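What the Night Shift Knows About the Robots

Opinion, by Górecki
February 26, 2018

I have worked for Hondard for eleven winters, first on the packing tables and now as a trainer. In December the company told us that 34 places on the packing line would be "supported" by robot arms. I want to write about this word, supported, because I think it hides the question.

The arms came from Keritz. They pick an item, turn it, put it in a tray. When an arm does not understand an item, it stops and a person must come. So the work of my colleagues has changed from packing to waiting and helping. On a normal shift one person now looks after the arms where before four people stood and talked. The pay is the same. The talking is gone, and for me this is a real loss, even if it does not appear in any report.

I am not against the machines. My shoulders remember 600 boxes in one night, and I would not wish this on a young person. But the management speaks only of speed. They showed us a slide with the number 483, the trays in one shift, and everybody was supposed to be happy. How many times a worker was called in to save a tray was not on the slide.

Before the arms were switched on, we had 30 minutes of training at a computer. The program put a hand next to a gripper, over a brown surface, and we were asked to think about where our own hands should be.

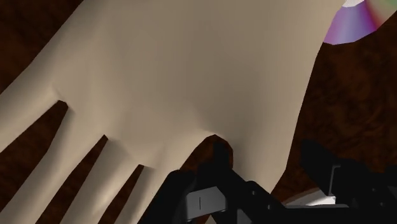 Simulation image: Zornine

I looked at this hand for a long time. It is smooth and very large, without nails and without creases, so it could belong to any of us. The people I train have scars and rings and old burns, and they know things with their fingers that they cannot easily explain. A new worker learns these things by standing beside an older one. Who will she stand beside now?

My proposal is simple. Let the packers decide together with the engineers which items go to the arms, and pay for the hours when they teach. Put two people at each station, at least for the first year. It will cost something, and Hondard can afford it.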